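**Tramwood** was a steam-powered bulk freighter that worked the Great Lakes in the ore and grain trades. She was built for the Hamer Steamship Company and carried a crew of 31 in her early seasons.

## Design

The ship followed the usual lake pattern, with the pilothouse at the bow and the engine room and galley at the stern. Her cargo hold ran between them under a row of steel hatches. The distance from the forward cabins to the mess was 140 paces by crew reckoning, and in bad weather deckhands crossed it along a lifeline.

## Service

*Tramwood* hauled iron ore down the lakes and often returned with coal. Late in the season she was switched to grain — a cargo her officers disliked, as the hold had to be washed out first. In one June passage she lost her rudder in fog and drifted for two hours before a tug reached her. No one was hurt.

Virgilio Tiongson served as steward in her final years and ran the galley on a four-hour meal cycle.

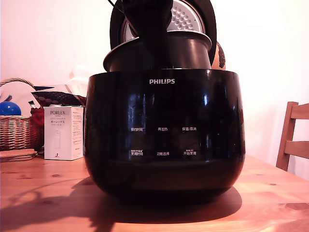
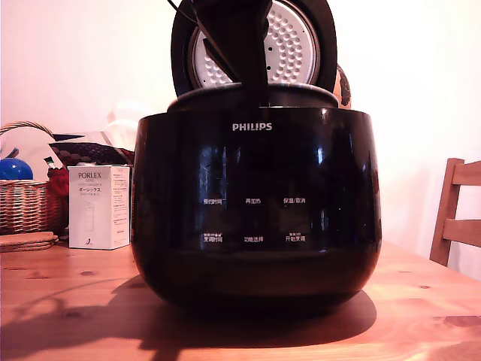
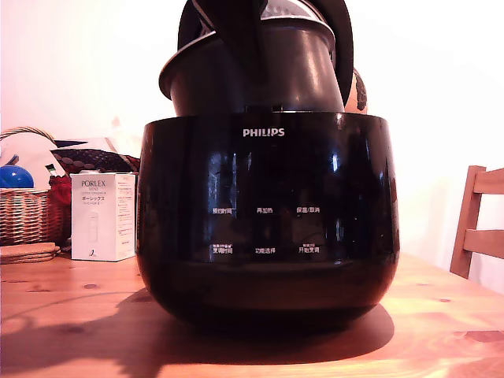
*Philips rice cooker with Chinese-language control labels.*

## Crew records

The ship's logs were indexed by Shireen Ngubane and Karabo Khumalo. Their index lists 678 sailors by name, rank and port of signing. Engine room entries are the most complete. Galley hands were often entered by first name only, and several appear twice under different spellings.

## Retirement

Larger self-unloading ships took over the company's ore contracts, and *Tramwood* was laid up with 2,000 tons of coal still aboard. The coal was sold separately. The hull was later cut up for scrap, but the bell and the steering wheel were kept by the Hamer family.

## See also

- Lake freighter
- Self-unloader
- Hamer Steamship Company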